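From: Trí Kiều
To: kimen-users
Subject: Re: [kimen-users] Hum on the Faseretti preamp, stripboard or perfboard?
In-Reply-To: message from Hứa, June

Hứa wrote:

> I have built the two-transistor version of the Faseretti phono preamp
> from the Kimen notes and it works, but there is a low hum on both
> channels which does not change with the volume control. It goes away
> if I short the input sockets at the board. It does not go away if I
> short them at the back of the case. I used stripboard and took the
> earth for each stage from the nearest strip. The mains transformer is
> in the same case, 60 mm from the board.
>
> Before I start again, is it worth moving to perfboard with separate
> pads, or will I get the same hum with more soldering? Also, the parts
> list gives 552 ohms for R7 and I can't find one anywhere.

Hứa,

Taking the last point first. R7 is a misprint that has been copied from one revision of the notes to the next. It should be 560 ohms. The value sets the gain of the second stage together with R8, and the error from using 560 is far too small to hear. Use 1% metal film for both channels so that they match each other; the match matters more than the absolute value.

On the hum. Your two shorting tests already tell you most of what you need. With the input shorted at the board the hum stops, so it is not arriving on the supply rail and it is not being picked up after the first transistor. With the input shorted at the back panel it continues, so it is getting in between the sockets and the board. That leaves the screened cable, the socket earths, or the loop that the two of them form with the case.

You don't say how the sockets are mounted. If they are the usual bare metal type screwed straight into the panel, then the left earth and the right earth are joined at the panel and joined again on the board, and you have a loop with the whole length of the input cable as its two sides. A transformer at that distance will put a measurable voltage into it. Insulated washers on the sockets break the loop and cost very little. Fit those first and repeat the test before you unsolder anything.

The case itself should still go to mains earth, by its own bolt, with a locking washer, and nothing else on that bolt. Please don't lift the mains earth to cure hum. It comes up on this list every few months and the answer is always the same.

As for the board. Stripboard is not the cause of the fault you describe, but taking each stage's earth from the nearest strip is poor practice and will catch you out once the larger problem has gone. The reservoir capacitors draw their charging current in short pulses, and any strip which carries those pulses has a small voltage along it. If the first stage is referred to the far end of that strip, the voltage is added to the cartridge signal and amplified with it. At 3 mV from the cartridge there is not much room for this.

Perfboard lets you choose where every earth wire goes, and that is its only real advantage here. The work is slower and there is more to get wrong.

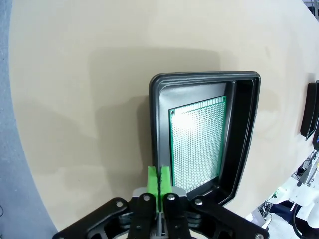 If you do change over, draw the earth wiring on paper before the signal wiring. I use this order, starting from the supply and working back towards the input: reservoir capacitor negative, regulator common, output socket earth, second stage, first stage, input socket earth. One piece of tinned copper wire along the length of the board will do for the last four. The reservoir capacitors should join it at one end only, and the input screen at the other.

Keep the input wiring short and the base resistor of the first transistor hard up against the transistor. The lead between them is the most sensitive point in the circuit. The coupling capacitor should lie flat, with the outer foil end (if it is marked) towards the lower impedance side. Film types without a mark can be tested by holding the body between two fingers with a scope or another amplifier across the leads, and trying both ways round. The quieter way has the outer foil on the earthed lead.

Two things on soldering. Plain pads lift easily if you keep the iron on them, so bend the component leads over and let them do the joining where the distance allows. And clean the flux off round the first stage. The source impedance is low enough that leakage will not upset the bias much, but old flux residue can be noisy in damp weather and it is hard to find later.

Then there is the transformer. 60 mm is close for an ordinary frame type. You can try rotating it before moving it: take out the fixing bolts, keep the mains wiring properly insulated and the lid on while it is live, and turn the transformer a quarter turn between tests with the power off each time. There is usually one position which is a good deal better than the others. If none of them is, put it in a separate box with a metre of cable. I did this with my own, in an old Lumis lamp supply case, and have left it that way.

A steel plate between the two is less useful than people expect, unless it is thick. Aluminium does next to nothing at mains frequency.

I would go in this order:

1. Insulated washers on the input sockets.
2. Rotate the transformer.
3. Rewire the earths on the existing stripboard, cutting strips as needed.
4. New board, if you still want one.

My guess is that you will stop after 2. If there is still something left at that stage, listen to whether it is a smooth low note or has an edge to it. Smooth is 50 Hz and means magnetic pickup. An edge means 100 Hz and its harmonics, so look at the reservoir capacitor wiring – step 3 in other words.

The corrected parts list is in the archive under message 426. It also has the change to C4, which applies to your version. Please post the voltages on both collectors when you next have the lid off, measured against the first stage earth and not the case.

Trí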